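Praltitz Two-Finger Gripper, Series 3
Service notice and product information

Product overview
The Series 3 is an electric parallel gripper for light household and laboratory handling: cabinet doors, drawers, trays and small containers. It is supplied with a mounting flange, one cable and a set of black finger covers. Maximum grip force is 50 N.

Safety notice: loss of grip force reading
Ceditz has confirmed a fault in units shipped with controller firmware 468. When the fingers close on a narrow bar handle at an angle, the controller may report a completed grip at zero force. The arm then begins its pull while the handle is only partly held. In two reported cases the fingers slipped free under load and the arm swung back toward the operator side. No injuries were reported.

Required action
Owners of affected units must stop all door and drawer tasks until firmware 516 is installed. Pick-and-place work on flat surfaces may continue at reduced speed. The firmware number is printed at startup and appears on the status page of the controller.

After the update, repeat the force calibration and run the door task in simulation before returning the arm to service. The test set includes a double-door cabinet with slim bar handles set close to the center seam.

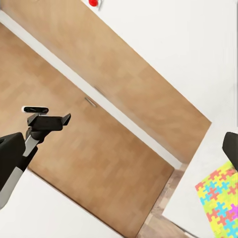

The task should be repeated from several approach angles. Any run in which the controller reports a closed grip without a force value counts as a failure — the unit must then be returned.

Returns and contact
Returns are handled by Štefánia Krajčí at the Horudow service center. Technical questions may be addressed to Andor Borbély, Product Safety. Units under warranty are repaired free of charge.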